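Notebook, sim cell 2 (kitchen counter)
November, entry by Sumaiya Gunawardena

8:40. Picking up from Dumisani's note about the right thumb. His summary was "grasp OK, release sticky, see log." I read the log. The thumb joint target and the thumb joint position drift apart on every close, and when the open command comes the thumb lags the fingers long enough that the can gets dragged before it is let go. Left hand does not do this. Same hand model mirrored, same gains file on paper.

First thing I did was stop the overnight batch job from restarting the cell. It was still on the scheduler from last week and it reloads the old config every time it wakes up. If you are working on cell 2, take it off the scheduler first. Sizwe, can we put this at the top of the wiki page? I lost the first half hour to it.

9:30. Compared the gains files line by line. Left and right are identical except for the thumb base joint, where the right hand has a damping value from the Plama branch. Looks like it came in with the merge. Nobuhle remembers raising damping on purpose there because the thumb was chattering against the cup handle. That was with the old contact settings, so it may not be needed any more. Put the right thumb back to the left hand's value and saved as a new file. Did not overwrite the old one.

Ran 14 open/close cycles in the air, both hands, nothing on the counter. Right thumb now tracks the left. No chatter. That is without contact, so it only proves the joint is fine by itself.

10:15. Loaded the counter layout again with the plates and the can. Physics complained about the yellow-rimmed platter at startup (penetration with the counter top, small). Raised its spawn height and let it settle before starting the arms. Warning gone. The platter is one of the Mabaso set and its collision mesh sits lower than the visual mesh. The navy one is from a different set and does not have the problem. Whoever next touches the asset list should fix the mesh itself, my change only hides it.

11:00. Can grasp with the new gains. Paused the run in the middle of the hold to look at the thumb. 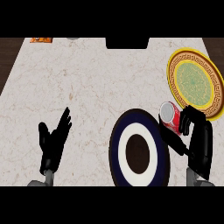 Head view, run paused. Right hand on the can, left hand open.

What I wanted from the pause was the contact list. The thumb has contact at the tip and one more near the middle joint. The fingers are wrapped over from the other side. I had been guessing that the can was held by the fingers and the palm alone with the thumb doing nothing, and that is wrong, the thumb is carrying load. So the damping matters for release more than I thought.

I also checked the clearance between the hand and the plates. It is tight on the navy rim. The thumb collision shape is a capsule and it is fatter than the thumb you see, so the two can touch in physics before they look like they touch. There were no thumb-to-plate contacts in the list at this pause but I would not trust that for every approach angle. Moved the navy plate spawn range toward the middle of the counter in the layout file. Left the platter where it was.

11:50. Release tests. Results with new gains, can on its side, same start pose each time:

Run 1 to 6: clean release, can stays where it was put.
Run 7: can rolled after release. Rolled toward the platter and stopped against it. Hand was already clear, so I am not counting this one against the thumb.

With the old file, same start pose, the can was dragged on the first try and on the second. Stopped there, no point in filling the disk.

12:30. Lunch. Bongani came by and asked if the rolling is friction. Probably. The can has the default material on it and the counter has the stone material, and the pair value gets averaged. He says in Skoltau they set the pair by hand. Will ask him for the numbers.

1:20. Wrist check while I was in there. Both wrists zeroed against the calibration pose. Left was fine. Right was off by a small amount on the roll axis, and the offset was in the config, not in the model. It looks like a leftover from when Dumisani was matching the Sandedia recordings. I asked him and he said yes, take it out. Took it out. Reran the calibration pose and both wrists agree.

Note for myself: the wrist offset and the thumb damping were masking each other a bit. With the offset gone the thumb meets the can slightly lower. Repeated the release test 2 more times to be sure and it was clean both times.

2:45. Camera. The black bands at the top and bottom of the head view are from the aspect setting in the recorder. They have always been there and the training side crops them, so do not "fix" this without telling Nobuhle. I started to change it and put it back.

3:30. Committed:
- new gains file, right thumb damping matched to left
- right wrist roll offset removed
- platter spawn height raised
- navy plate spawn range moved

Old gains file is kept in the archive folder with Dumisani's name on it.

Still open:
- Collision mesh on the Mabaso platter
- Can and counter friction pair, waiting on Bongani
- Cup handle test with the new damping. This is the one that made Nobuhle raise it in the first place, so please do not put the batch job back on the scheduler until it has been run
- Thumb capsule size. Sizwe thinks we can shrink it at the tip without upsetting the solver. I would try it on the left hand first

4:10. Started the cup handle test and the cup was missing from the layout. It was dropped from the asset list in the same merge. Asked Nobuhle for her copy. Leaving cell 2 idle, scheduler off, new config loaded.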